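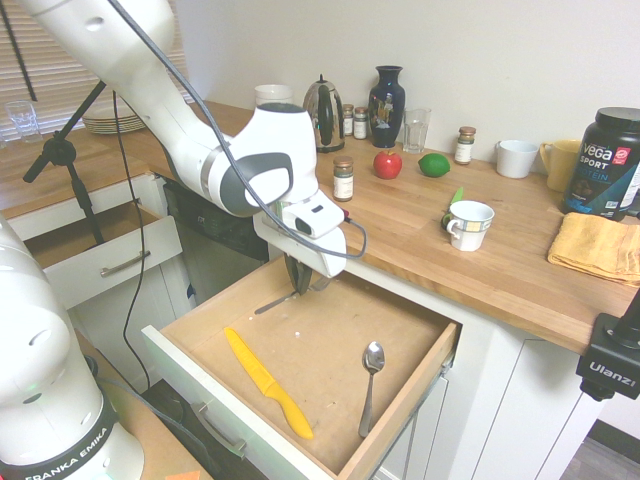 A reader wrote last week that slow games are only for people who can't play fast ones, and that I ought to stop recommending them.

Print | E-mail

Well! I've been turning that over ever since, and I still think the slow ones are the ones I keep. Take Flullside, where for the first 20 minutes you do little more than walk around a harbor town and listen to people grumble about the ferry. I loved it, every grumble. It felt like the opening chapters of a big old novel, the kind where you meet the whole village before anyone falls in love. 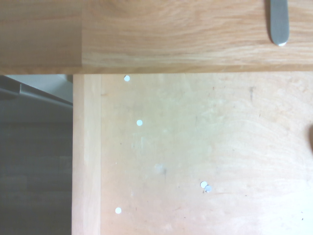
Wood grain, close up.

Prindeo, on the other hand, has 300 levels and I couldn't describe two of them to you now. It's bright and clever and I had a perfectly nice time (my thumbs were sore for days), but I never once wondered about it while I was washing up. 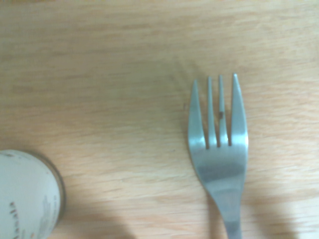

But isn't a game supposed to be something you do, asked another reader, and if I want a novel, why don't I go read one?

I do read them, piles of them! I just don't see why wandering shouldn't count as doing. In Mesis you spend a whole September picking pears and deciding whether to answer a letter, and I fretted over that letter more than I've fretted over any dragon.
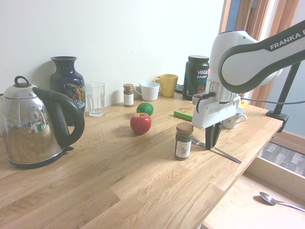
I never did answer it, by the way, and I'm thinking of starting over from the beginning, pears and all, to see what happens if I do.

Print | E-mail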